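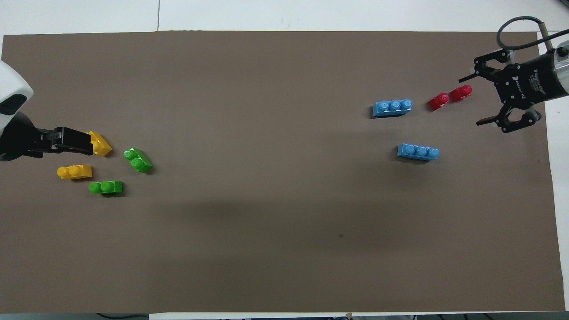
Toy bricks on the worktop, with a gripper at either side, during a Clakska sorting task.

Keogh is delighted to announce that Clakska, its two-armed bench kit for colleges, workshops and curious small firms, will go on sale in September, and we really couldn't be happier to be sharing it at last!

The kit comes with a pair of arms, a gripper for each, the Zanex control software and 20 ready-made tasks, starting with a gentle one in which bricks are picked up and grouped by colour (a great favourite in our own workshop, it must be said).

"We wanted something a teacher could set up before the first class and still have time for a cup of tea," said Fiachra Ó Briain, who leads the Clakska team. "Bricks are a lovely place to begin, and people get fond of them."

Orders will be handled by our good friends at Bedico, quoting product code 1534. Every kit includes seven months of telephone support.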